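Notebook, August, started after lunch

Finally got to the vegetable basket, which I have been promising Plistetau I would do since well before the move. The list we took over from Zorkudholm has 2,000 play-food pieces on it, and my own running tally this morning came to 1,749, so there is a good deal still sitting in boxes somewhere (I have my suspicions about the Ngau shelves). Anyway – the basket. I set it out on the white table so I could have a proper look at each thing in decent light, and then of course I got fond of all of it and slowed right down.

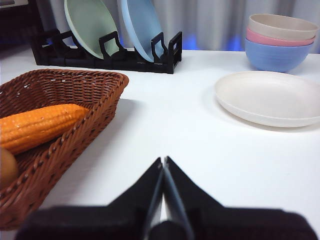

The corn is staying, I have decided. It is much more orange than any corn I ever ate, but the rows of kernels are lovely to run a thumb over and the little ones at Plendthorpe always reach for it first. I would like to keep it in the wicker too, even though a plastic tub would be easier to wipe down. The braided rim is so nice to carry by!

Still to do: write up tag 58, which I skipped, and find 2 spare labels for the rack shelf. I also want to ask whoever packed the fruit whether the pears were ever logged, as I can't find a line for them anywhere. Stopped at 4:30 with tea. Will pick up again at the onions.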